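Print this release | E-mail this release

Lemden opens orders for Gulto, a bench kit that puts a robot arm to work on long boards

By Jocelyn Penner, product lead, Lemden

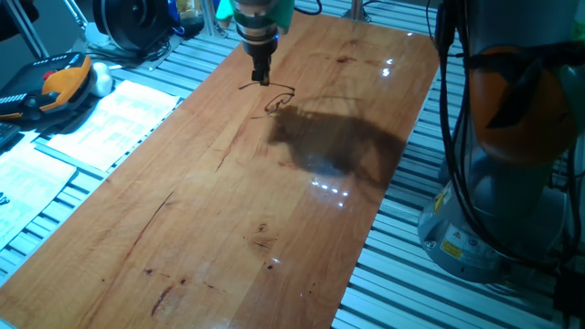 I've been wanting to write this one for a long time, so forgive me if I run on a bit. Starting in July, Lemden is taking orders for Gulto, our bench kit for shops that already own a small robot arm and wish it did more with wood. If you have an arm sitting next to a table and a stack of boards that need marking, checking or handling, this is for you!

Let me back up. We're a small company, and most of our customers are small companies too. They make shelves, stair parts, tabletops, trim. A lot of them bought an arm a few years ago for one job (usually loading a saw or a sander) and then the job changed, and the arm ended up as a very expensive coat rack. I kept hearing the same thing on the phone. "I'd love to use it for the finished pieces, but I don't trust it near the varnish." Fair enough. I wouldn't have either.

Finished boards are fussy. They're shiny, so a bright shop lamp bounces right back at you. They have knots and streaks, so no two look alike. And they're long, which means the part you care about is often out at the far end, while the arm is bolted down beside the middle. You can't just clamp them any old way, and you really don't want a gripper coming down a hair too low on a piece that somebody spent all afternoon coating. So we decided to build the kit around that kind of work, and let the easy stuff take care of itself.

What you get

Gulto comes in one crate. Inside you'll find the gripper and its mounting plate, a set of soft-faced stops for a slotted aluminum table, the cables, a memory stick with the software, and a printed setup guide. The guide is on paper on purpose. I know, I know! But we tried it with a tablet first, and people kept putting the tablet down on the far side of the bench and walking back and forth to it. A couple of sheets of paper can lie right there next to the work, and if you spill coffee on them you print them again.

The gripper is the piece I'm proudest of. It's small, the fingers are short, and it's meant to work pointing straight down with a little air between it and the board until you tell it otherwise. Everything in the software starts from that hover. You bring the arm over the spot, you stop, you look, and then you decide whether to go lower. If you skip the look, the program asks you again. Some of our early customers found that annoying for a day or so and then stopped complaining, and I've left it switched on by default. (You can turn it off. It's on the second page of the settings, and I'd rather you didn't.)

The stops slide in the table grooves and tighten with a hex key. You can run a board square to the table or lay it on a diagonal, and the diagonal is what I'd suggest for anything long, since it gives the arm a better angle on more of the length. You touch 3 points along the edges with the tip, the software works out how the board is lying, and you're set. It doesn't need to be perfectly straight. My boards never are.

What it's for

The main job is going over a finished surface: marking out, picking up and placing light parts, and visiting a list of spots you've chosen so a person can check each one. Say you want to look at every knot on a tabletop before it ships. You teach the spots once from the pendant or the keyboard, save the list, and the arm goes to each one and waits for you. It's slow, if I'm being fair about it, and it's supposed to be slow.

It is also happy to handle small things on top of the board. Felt pads, plugs, labels, thin bits of cord. The short fingers won't take anything heavy, and I'd ask you not to try. We sell other grippers for heavy.

What it won't do: it won't sand, it won't cut, and it won't tell you whether a mark is a scratch or a bit of nice grain. I've had that last one asked at every show we've been to. You still need a pair of eyes, and they should belong to someone who knows wood.

A word about cables

I get more mail about cables than about anything else we make, so here goes. Gulto adds 2 to whatever your arm already carries. The guide shows where to strap them, and it asks you to leave a generous loop at each joint. Please leave the loop! People want it to look tidy, and I understand that, but a cable pulled tight against a joint will wear, and then you're calling me. Run the arm through its full reach by hand speed before your first real job and watch the slack the whole way. If it snags on the base or drags across your board, move the straps and do it again.

Same goes for light. Put your lamp somewhere, hover the arm over the board, and then look at where the shadow lands. On a glossy finish you'll have the shadow and the glare fighting each other, and if either one falls on the spot you're checking you'll miss things. Move the lamp, or turn the board a little. We've added a short page on this to the guide after I got tired of explaining it with my hands.

Who helped

We built Gulto with Cletex, who make the finger inserts and put up with a lot of changes from me. The first inserts gripped well but I didn't like the feel of them on varnish, so we went softer, and then a bit too soft, and then back. I have a whole drawer of the rejects. Thank you to everyone over there for answering the phone.

We also had a great deal of help from Kalogeropoulos, a family furniture shop that took an early kit and ran it on their own work for months. They sent us notes, many of them in capital letters. The "go back one spot" button is their idea, and so is the bigger type in the guide. They went through 153 boards with the early kit, and I read every single line of their log. The software asked for fewer clicks each time they sent me another page of it, which I think is the best thing a customer can do for you.

Ordering and support

The first batch is 135 kits. Orders go through the Lemden sales desk or through your usual dealer, and we'll send a quote that depends on which arm you have and whether you need the table stops (if you've already got soft stops you like, keep them and save yourself the money). Tell us the make of your arm, the width of your table grooves and the longest board you plan to run. Those details decide which mounting plate goes in the crate, and it's a pain for both of us if we guess wrong.

Every kit comes with a setup call. It'll most likely be me or someone sitting very near me, and we can do it by phone or video. Have the arm powered up, the board on the table and the guide beside you — the call goes about twice as fast that way. Morning calls fill up first, so if you can do something after 3 p.m. you'll probably get in sooner.

If you own one of our older grippers, you can keep using it with the new software. You'll get the hover step and the saved lists, but the edge touch-off needs the new tip. I went back and forth on that and I'm sorry we couldn't make it work with the old one. There's a trade-in for the mounting plate, and the sales desk can tell you what yours is worth.

And please send me pictures of what you're running on it! Walnut, pine, bar tops, church pews, whatever you've got. Questions can come straight to me as well. I do read them, though during the first weeks of shipping you may have to give me a day or so to write back.

Print this release | E-mail this release

14 shares | 6 comments

Contact: Jocelyn Penner, Lemden | © Lemden. All rights reserved. | Back to top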